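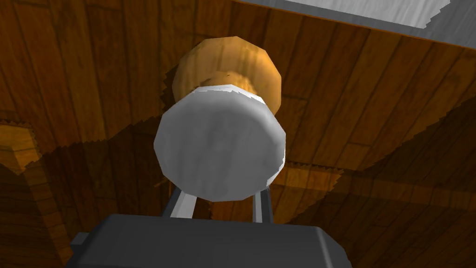

Would it be any use to people who have never driven an arm before? That was the first question at our Friday open day, asked before we'd even got the projector warm, and the visitor who asked it was sitting at the controls five minutes later. So yes, very much so!

Lultunano gripper trainer
Simulated arm, two-finger gripper, desk controller
Made by Detia, on show at the Lilside workshop

Lultunano is a practice setup for picking up and placing things with a robot arm, all of it done on screen. You get the view from close behind the fingers, looking down their length at whatever you're about to take hold of, and you steer with a small controller that sits flat on the desk. Cylinders and blocks are the usual starting objects. They look simple, and then you try to grip a round thing squarely with another one standing right behind it, and you find out why we love teaching with them.

What we showed on the day

The doors opened at 2 and we ran short sessions until the tea urn was empty. By closing time the log had 111 attempts in it, which is a lot for one desk and two controllers (one of them has a sticky trigger, sorry to everybody who drew that one). People came in pairs mostly, one driving and one calling out "left a bit, left a bit", and that turned out to be a lovely way of learning the thing. We've since written it into the starter notes.

The favourite part was going in close. Once the gripper is down near the work you lose the wide view, and everything turns into big plain shapes with edges running off in all directions.
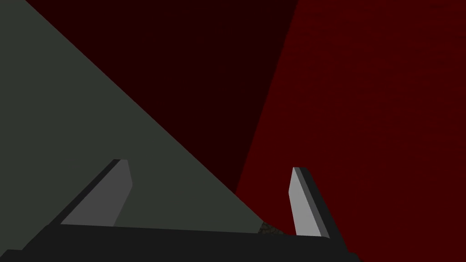 It takes a few goes before you stop hunting for landmarks and start trusting the fingers. Open them wide, come in slowly, check the gap, then close. Several visitors wanted a second camera straight away, and you can switch one on from the side menu, but do have a go without it first. Your hands get better much faster.

What comes with it

The Lultunano software, on a stick or as a download
2 desk controllers with cables
Starter notes, including the pairs exercise
A Thiele clamp plate for fixing a controller to a bench

You'll need a fairly recent desktop computer and a screen you don't mind sitting close to. It runs on a laptop too, though shadows get a bit chunky on the lower settings. We had them turned down all afternoon to keep things quick and were perfectly happy.

Trying it at Lilside

The next open session is in May, again from 2 in the afternoon, at the same desk by the window. Turn up and put your name on the sheet. If you're bringing a class, please ring the workshop first so we can set out more chairs and get that trigger mended.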